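**Visit to the Mellano cheese cellars, January 21, 2021**

Rahel Moser met us at the gate in Flatcombe and took us straight down. The cellar holds over 2,000 wheels, and the air smells strongly of ammonia near the older ones. Wear a coat.

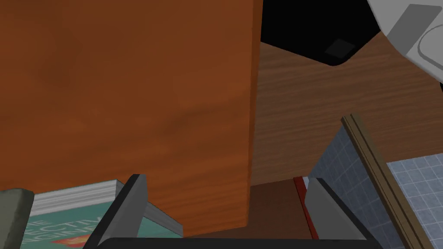 How long does a wheel stay in the cellar?
The standard one stays 15 weeks. The reserve is left until the following February.

Upstairs, Mathias Oberholzer went through the milk deliveries. Most of it comes from farms on the Chambi side, and the truck gets in before six. We tasted four cheeses and I liked the youngest best. The reserve was too salty for me.
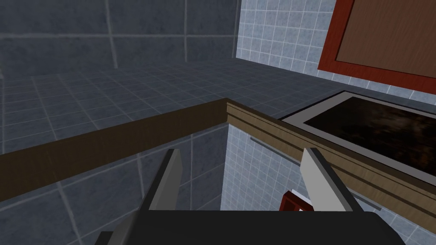

Can visitors buy cheese on the day?
The shop by the gate sells halves and quarters until noon, cash only.

Parking is free. The bus back to Godesex leaves from the church, a short walk downhill.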